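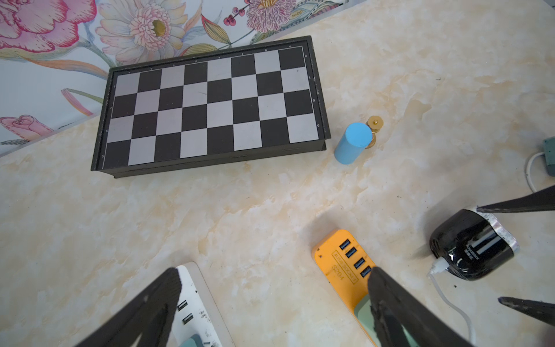

Wer beim Arm spart, zahlt später beim Greifer drauf, meint Ayantu Belay und rührt dabei so lange in ihrem Kaffee, dass ich schon mal mein Notizbuch aufschlage. Eigentlich wollte ich ja nur wissen, was man für den Einstieg so einplanen muss. Aber mit „nur“ kommt man bei ihr nicht weit!

„Alle fragen mich zuerst nach dem Arm“, erzählt sie. „Und dann steht er da, und es fehlt an Steckdosen.“ Strom ist bei ihr ein eigener Posten in der Liste, gleich unter den Greiferfingern: Mehrfachstecker mit USB, Ladegeräte, Kabel in vernünftiger Länge. 521 Euro hat sie im Juni allein für solchen Kleinkram ausgegeben (ich musste zweimal nachfragen). „Den Posten hatte ich im ersten Plan komplett vergessen.“

Für die Übungsobjekte gilt übrigens das Gegenteil. Ein Schachspiel zum Aufklappen, ein paar farbige Klötze, mehr braucht es am Anfang nicht. „Ein Bauer ist klein und unten breiter als am Hals, daran lernst du viel über deine Finger“, sagt sie. Teure Testsets würde sie erst im zweiten Jahr kaufen, wenn überhaupt.

Zwei Angebote liegen gerade bei ihr auf dem Stapel, eins von Emov und eins von Likex. Emov ist günstiger, liefert aber erst in 30 Tagen, bei Likex sind dafür fünf Paar Ersatzfinger dabei. Ich hätte ja sofort das billigere genommen – sie lacht nur. „Rechne mal die Finger dazu. Die rauen sich auf, die nutzen sich ab, das ist Verbrauchsmaterial wie Druckerpatronen.“

Entschieden hat sie sich noch nicht. Vorher will sie bei Likex noch anrufen und fragen, ob die Kamera am Handgelenk im Preis drin ist oder extra kostet.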